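Shared boards look empty on my tablet but fine in the browser

Hendano Community Help > Boards and Drawing > Sync and sharing
Posted in April 2026

Marit Engebretsen

Hello everyone. I hope this is the right section. I have searched the older threads for two evenings and found similar problems, but not the same one.

I use the Hendano board app on an Android tablet and also in the browser on my laptop. I give evening classes in pattern drafting to a small group, and we keep one board for each class. I draw on the tablet with the pen, and the participants look and add notes from their own homes. This worked well all winter.

Since the last update of the app, boards that I created myself open normally on the tablet. But boards that another person shared with me open as a white surface. The name of the board is correct, the list of participants is correct, and I can even see the colored cursors of the others moving. Only the content is missing. If I open the same board in the browser, with the same account, everything is there.

What I have tried until now:

Closing the app and opening it again.
Restarting the tablet.
Signing out and signing in.
Zooming out as far as possible, in case the content was only far away from where I was looking.
Using the connection of my phone and not the home network.

The zooming out gave a strange result. For a short moment I see gray rectangles where the pictures should be, and then they disappear again.

One of the boards is big. It has nearly 200 objects on it, many of them photos which the participants have put there themselves, of their fabrics, seams and finished pieces. The other board is small and has only handwriting and 2 photos, and it has the same problem. So I do not think that size is the whole explanation.

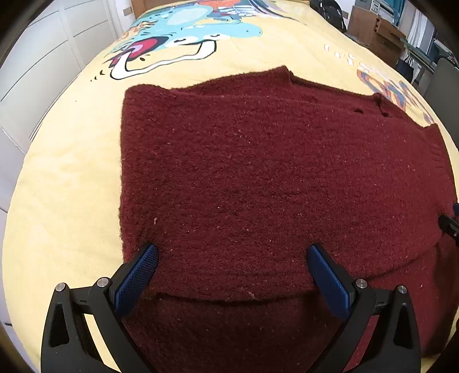 I have not yet removed the app and installed it again, and the reason is that I am afraid for my own boards. On the tablet I made some drawings while I was on the train without a connection, and next to these boards there is still a small cloud symbol with a line through it. I understand this to mean that they are saved only on the tablet. If I delete the app, will I lose them? I could not find a clear sentence about this in the help pages.

The tablet has enough free space, and the app says that it is up to date. I would be grateful for an answer that does not begin with a complete reset.

Thank you in advance,
Marit

Otakar Danko
Member

same here since the update. I just reinstalled and it was OK again. try that

Ans Desmet
Regular contributor

Hello Marit,

Please do not reinstall yet. You have understood the cloud symbol correctly. A board with a line through the cloud exists only on the device, and when you remove the app, Android removes its local storage too. Otakar was probably lucky, or he had no offline boards.

First, make your own boards safe. Open each board that has the symbol, wait until it is completely drawn, and make one small change, for example a dot with the pen. Then go back to the list of boards while you are connected to Wi-Fi. The symbol should change to a turning arrow and after that disappear. If it does not change, open the menu with the three dots, choose "Export" and save the board as a board file in your Downloads folder. A picture export is also possible, but you cannot edit it later, so I would take the board file.

When no board has the symbol any more, you can continue with the shared boards.

I had the same white surface on an older Prutstead tablet. In my case the app kept an old copy of the shared boards and tried to combine it with the new one. The new version stores shared content in a different way, and it seems that the old copy is not always thrown away. This would also fit with your gray rectangles: the app knows where the objects are but cannot find what belongs inside them. I am not a developer, so please take this as my guess.

The repair was as follows:

Open the app and go to Settings, then Storage.
Tap "Clear shared board cache". Do not tap "Clear all data", which is directly under it and looks almost the same.
Close the app completely, also from the list of recent apps.
Open it again and stay on the list of boards until the small previews have appeared.
Open the smallest shared board first.

With a big board you have to be patient the first time. Mine needed almost the whole time it takes to make coffee, and the surface stayed white until everything came at once. If you leave the board during this time, it starts again from the beginning.

If the small board is still white after this, look under Settings, then Drawing, and turn off "Faster rendering". On some tablets this option makes trouble with photos. Writing with the pen becomes a little slower without it, but I could live with that.

Please write which of the two steps helped, if any. There are more people with this problem in the Mallet pen thread, and they are waiting for a solution too.

Ans

Pierina Farina
Member

I can confirm the cache step, it worked on my phone. One thing to add: check who owns the shared board. If the owner is still using the old version of the app, the board can become white again the next day. My colleague had to update and open the board once herself, and after this it stayed good.

Also, for very full boards I would put the photos on a second board and link to it. There is a limit of 100 photos for the preview on mobile, at least on the free plan, and above it the app becomes slow for everybody.

Marit Engebretsen

Thank you very much, Ans and Pierina.

I made the offline boards safe first. Three of them synchronized after the dot with the pen. The fourth did not want to, so I exported it as a board file and opened it in the browser, where it looks complete.

Then I cleared the shared board cache. The small board came back immediately, with the photos. The big one stayed white for 10 minutes and then appeared, but some photos at the lower edge are still gray. I have turned off "Faster rendering" and there is no difference, so I turned it on again.

The owner of the big board is one of my participants, Eugénie Deschamps. She has a Gelletti tablet and believes that she has never updated anything on it. I have asked her to do this before our next class, and I will leave the thread open until then.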